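Tiedemann Handling Group
Progress report to Plustonora, second reporting period
Prepared by Till Seidel
23 December 2025

Status

The comparison of the two hand-held grippers is on schedule except for the fabric items, which have slipped into the next period. Spending is within the approved amount. We are not asking for a change to the work plan.

Work done since August

We set a target of 2000 recorded trials for the full project. At the close of this period 904 have been recorded. One was thrown out when the encoder log stopped early, leaving 903 that we can use. Arne Mühlbauer checked each log against its video before it was counted.

The trials cover boxes, tubes and small jars, each moved from the table into a basket. Every item is done with the old finger set and again with the new one. Kristóf Csonka and Pascal Fröhlich split the sessions between them, and we swapped them halfway through so that one person's habits would not end up tied to one finger set.

Findings so far

Short boxes show no difference worth reporting between the finger sets. Long boxes do. With the old fingers the operator often has to set the box down and grip it again nearer the middle. The new fingers need this less often, but they are slower to close, and both operators complained about the trigger force after long sessions.

Cable routing is still a problem. The cable pulls on the wrist when the hand turns inward, and Kristóf has started to avoid that motion. This affects the data, and we want it fixed before the next block of trials. Calville has quoted a lighter cable with the same connector.
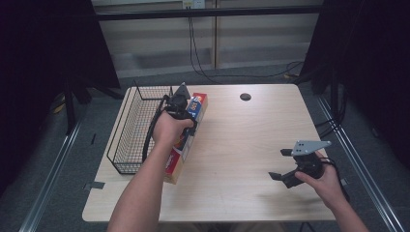 Figure 1. Long-box trial with two hand-held grippers, left gripper on the box, right gripper open.

Problems and changes

The mounting plates worked loose twice in the first weeks. We changed the screws and added a check to the start of each session. Eckhard Gerlach has asked for the plate angle to be measured at the same time, and we have added it to the session sheet.

The soft fabric items from Dillton came in the wrong sizes and were sent back. Replacements have been ordered.

Next period

Fit and test the lighter cable on both grippers
Finish the long boxes, then start on fabric items
Send Plustonora the trigger force measurements
Repeat a small set of early trials with the operators swapped

The cable is paid for out of the existing parts budget. The order form and the updated trial log are attached.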